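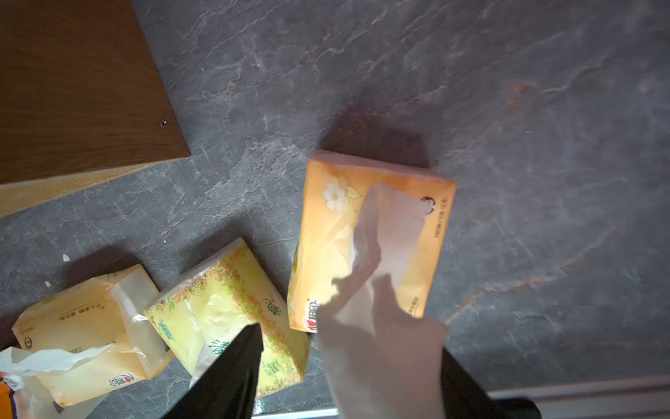

**potanis_nights** · January 6, 2024
Jiment put the arms on restocking in June. My shift went from six people to 3. Same trucks, same pallets. Anyone else?

**ido_fan**
Same at Fujimoto, except we kept everyone. They moved us to returns. My back is better and the pay didn't change.

**potanis_nights**
Good for you. Ours got cut to 80 hours a month.

**dock3883**
Soft packs are why they still need us. 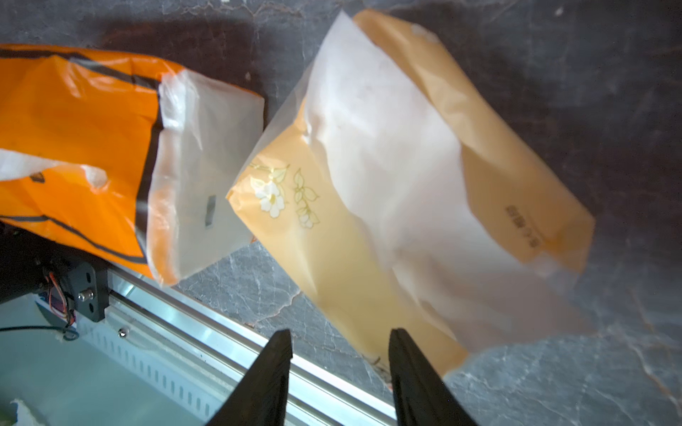

Film is the hard part of my job now. I get called over for up to half the thin stuff, like that crinkly see-through pouch next to the orange bag with black stripes. Call that saved labor if you want.

**ido_fan**
Disagree. Half is still half you didn't lift.

**dock3883**
I never minded the lifting. I mind standing there waiting.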